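Part-Time Snack Counter Attendant -- Walilholm Ferry Terminal

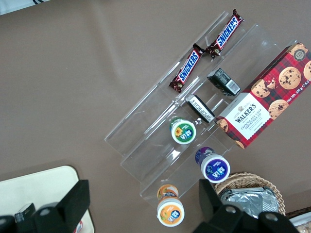
Snickers bars on a clear tiered rack.

Turkeck runs the snack counter and waiting room kiosk at the Walilholm terminal. We are hiring two part-time attendants to start in October.

The job is mostly serving passengers before each departure. You will take cash and card payments, make coffee, keep the shelves filled and wipe down the seating area between boats. The evening person also closes out the register and locks the stockroom. Deliveries come in at the side door and some boxes are heavy, so you should be able to lift and carry without trouble.

Shifts are 5:30 a.m. to 11 a.m. or 2 p.m. to 8 p.m. Tell us which you prefer -- we can't promise a switch later. Pay is $460 a week before taxes, with a free ferry pass on the Ivska route. Uniform shirts are provided. Bring your own black pants and closed shoes.

No experience needed. You must be 18 or older and have a food handler card, or get one in your first month. We pay the fee.

To apply, stop by the counter and ask for Janaka Begum, or leave a resume with Cosmin Marinescu at the ticket office. Include a phone number and the hours you can't work. Applicants under consideration will get a call to set up a short interview at the terminal.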